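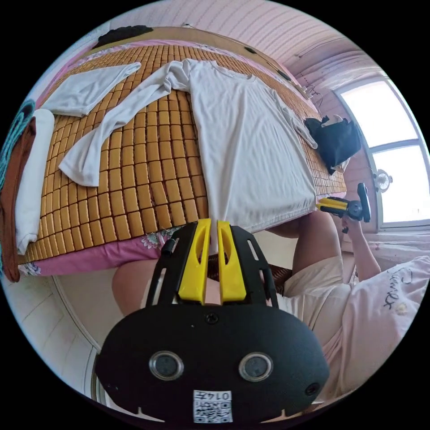 Incident log notebook, March 23, 2026

Ceasefire tracker, Dranum sector. Carrying on from the last entry, same sheet, v3 columns.

Pulled the overnight statements from both sides. Kavano liaison office lists 20 shelling reports on the river line, the other side's press desk lists 14 for the same 24 hours and blames Kavano for all of them. Times don't line up. One side is logging in local, other one I think UTC, need to check the header on the PDF before merging anything. Did NOT merge yet.

Dedupe pass
Ran the matcher at 5 km / 2 hrs. Too loose, it ate two seperate mortar reports near Yeh bridge and made them one. Tightened to 2 km / 1 hr. Better. Still lumps the drone sightings together, which may be right, a drone moves. Leaving those flagged by hand.

Wording problem again. "Violation" in the bulletins covers everything from artillery down to digging a new trench. Coded fortification work as F, not as fire. Whoever did the August batch coded it as fire, so August totals look high next to ours. Don't chart them side by side until somebody recodes. I started, got through the first 100 rows, stopped there.

Fukora
Bulletin says up to 100 rounds fired at the market road. Single source, no second account, clinic page silent. Entered as claimed, confidence low. The photo going round with it is old, same smoke and same water tower as a post from last August. Note added in the media column, link saved.

Map layer
District boundary file for Fukora is the pre-split one. Points on the east edge fall in the wrong district. Swapped in the new file, reran, those rows moved over. Saved as new layer, old one kept in /archive incase.

To do
- time zone on the Kavano PDF
- ask monitors' desk if Yeh bridge crossing was open in the morning, two statements disagree
- recode rest of August
- backup before the next import, forgot last time

Sheet is locked for tonight, put changes in the comments tab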